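Política de imitación que falla en tareas de limpieza con dos manos, ¿cuántas demostraciones hacen falta?

Publicado el 11/20/23 en Aprendizaje por demostración

berico_lab

Hola. Estoy intentando reproducir el resultado de Prallier en el que una política aprendida de vídeo humano en primera persona hace tareas cortas de mesa: coger un envase, limpiarlo con un paño, devolverlo a su sitio. Tengo 244 demostraciones grabadas a la altura de la cabeza, con seguimiento de las dos manos, y las paso a trayectorias de muñeca más un valor de apertura por mano. Después entreno con trozos de acción de longitud fija.

Con objetos sueltos la cosa va bien. Coger y dejar sale casi siempre. El problema empieza cuando una mano tiene que sujetar y la otra frotar. La mano que sujeta se mueve a la vez que la otra, como si la red hubiera aprendido un promedio de las dos, y el envase acaba girado o en el suelo. La pérdida de validación baja sin problemas, así que por ahí no veo nada raro.

He probado a subir el tamaño del lote, a quitar el aumento de color y a entrenar el doble de pasos. Ningún cambio. ¿Es cuestión de grabar más, o hay algo en el método que no estoy entendiendo? El artículo dice muy poco de cómo segmentan los episodios.

Uso Owino para el etiquetado, por si importa.

mesa_y_dos_brazos

Graba más. Con 244 no vas a ninguna parte en bimanual, yo no bajaría de unas miles. Y cambia la cámara, las de cabeza se mueven mucho.

torque_bajo

No estoy de acuerdo con lo de arriba. Nosotros hicimos la misma réplica en septiembre y nos quedamos con 199 episodios después de filtrar, menos de los que tienes tú. El fallo que describes lo tuvimos igual y no se arregló con datos. Se arregló con tres cosas, y las pongo por orden de lo que más efecto tuvo.

Primero, la segmentación. Si cortas el episodio desde que las manos entran hasta que salen, la fase de frotar queda mezclada con la de alcanzar, y en la de alcanzar las dos manos sí se mueven juntas. La red ve mucha más correlación entre manos de la que hay en el tramo que te interesa. Nosotros cortamos en el momento en que la mano de apoyo deja de desplazarse y marcamos ese punto como inicio de fase. A partir de ahí la mano de apoyo tiene como objetivo mantener la pose relativa al objeto, y la otra sigue con su trayectoria normal.

Segundo, el marco de referencia. Si las trayectorias están en coordenadas de cámara, cada giro de cabeza aparece como movimiento de las dos manos a la vez. Es exactamente el síntoma que cuentas. Pásalo todo a un marco fijo en la mesa, o por lo menos al de la primera imagen del episodio. La pérdida de validación no te avisa, ya que los vídeos de validación tienen el mismo balanceo.

Tercero, la variedad de objetos. Con un solo tipo de envase la política memoriza el agarre. Usamos 13 objetos de baño y cocina, mezclando formas: botes boca abajo sobre el tapón, botellas rectangulares, tubos tumbados, bolsas planas. Los tubos son los más difíciles porque ruedan en cuanto la mano de apoyo afloja, y por eso mismo son los que mejor enseñan a sujetar. En nuestro caso, sujetar por el extremo del tapón y pasar el pañuelo por el centro del cuerpo dio demostraciones mucho más limpias que dejar que cada persona lo hiciera a su manera.
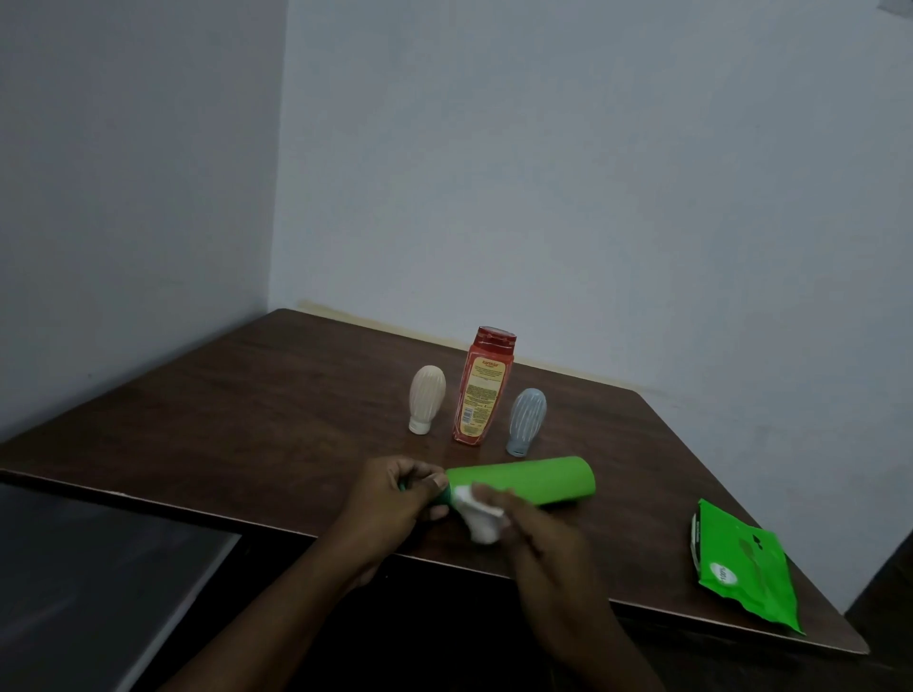
También conviene dejar otros objetos en la mesa aunque no participen en la tarea. Si solo está el que se limpia, la política se engancha al único bulto que ve y luego, con la mesa ocupada, alcanza lo que no es. Muévelos entre episodios, basta con cambiarlos de orden.

Lo que no nos funcionó: ponderar más la pérdida de la mano de apoyo. Se queda quieta, sí, pero también deja de corregir cuando el objeto se desliza.

Sobre Owino, revisa los puntos de los dedos cuando el paño tapa la mano. Ahí el etiquetado automático salta bastante — nosotros descartábamos cualquier tramo con más de 2 saltos seguidos y de ahí viene casi toda la diferencia entre lo grabado y lo que usamos.

konstead_usuario

Añado una cosa a la respuesta anterior. En Konstead la apertura de la mano se guarda suavizada por defecto, y eso borra el apretón pequeño que se hace al empezar a frotar. Si exportas desde ahí, desactiva el filtro antes de convertir. No sé si en Owino pasa lo mismo.

Comentarios

berico_lab: Era el marco de referencia, al menos en gran parte. Lo he pasado al de la primera imagen y la mano de apoyo ya no acompaña a la otra. Me falta volver a segmentar.

torque_bajo: Bien. Cuando segmentes, mira a mano unos cuantos cortes antes de lanzar el entrenamiento, el umbral de velocidad depende de la persona que graba.

mesa_y_dos_brazos: Sigo pensando que son pocos datos.

pinza_izquierda: ¿Alguien lo ha probado con el paño en la mano izquierda? Reflejando los episodios en horizontal me sale peor que sin reflejar.

torque_bajo: Al reflejar hay que cambiar también las etiquetas de mano y el signo de la rotación de muñeca. Si ya lo haces, no sé.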